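Project report: does it matter how the fine-tuning argument is worded?
Philosophy of Religion, second year group project, Sevwood
Supervisor: Trinidad Carretero

1. What we wanted to find out

Our module spent four weeks on arguments for God and most of the seminar time went on people talking past each other. Same argument, different wording, completely different row. So our question: if you give readers the design argument from fine-tuning in two wordings, do they rate it differently? Not whether it is a good argument. We have views on that, left out.

2. The two versions

Version A, the formal one. Numbered premises, short. The universe allows life; this is down to necessity, chance or design; it isn't the first two; so design.
Version B, the story one. Uses the firing squad, where every marksman misses and you wonder why. Ends on the same conclusion but gets there in ordinary sentences. 115 words longer than A which we should of fixed before it went out.

Both read over by Trinidad, who made us take the word "obviously" out of B.

3. How we did it

Online form through Gridier, link sent round the department list and two halls in March. 209 people opened it. 73 finished. Big drop, mostly on the page asking for a written comment, so next time that page goes last. Each person got one version only, picked by the form. Then a score from one to seven for how convincing, another for how clear, and a box for the weakest step.

We also asked about religious belief, at the end so it wouldn't put people in a certain mood before they read anything. 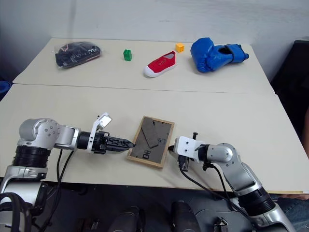

Fig. 1. Red canvas shoe and green toy brick on the table.

4. What came back

Clarity: A scored higher. Expected.
Convincing: B a bit higher, but the gap is small and with a sample like ours we don't want to lean on it. Believers rated both versions higher than non-believers did. Wording moved the non-believers more than it moved the believers, which we had not guessed.

The comments were better than the scores. Readers of A nearly all went for the premise ruling out chance. Readers of B hardly mentioned chance, they attacked the comparison itself ("a firing squad has people in it already"). So the story seems to shift where the objection lands. Huerta's chapter in the module reader says something close to this about analogies in general, only without any survey behind it.

5. Problems

Length of B, see above.
"Convincing" is vague. Convincing to me, or convincing full stop? Two people asked. We had no answer.
Nearly everyone was a student and a lot had done the module, so they knew the usual replies allready.
The Belidton group ran a similar thing on the moral argument and kept their versions the same length. Should have copied them.

6. If we did it again

Match the lengths. Drop the clarity score or define it. Add a third version with no God in the conclusion, just "some explanation is needed", to see whether people object to the steps or only to where they end up. Interviews too, maybe six, half an hour each.

Form questions and both versions are in the appendix. Comments have been typed up with names removed.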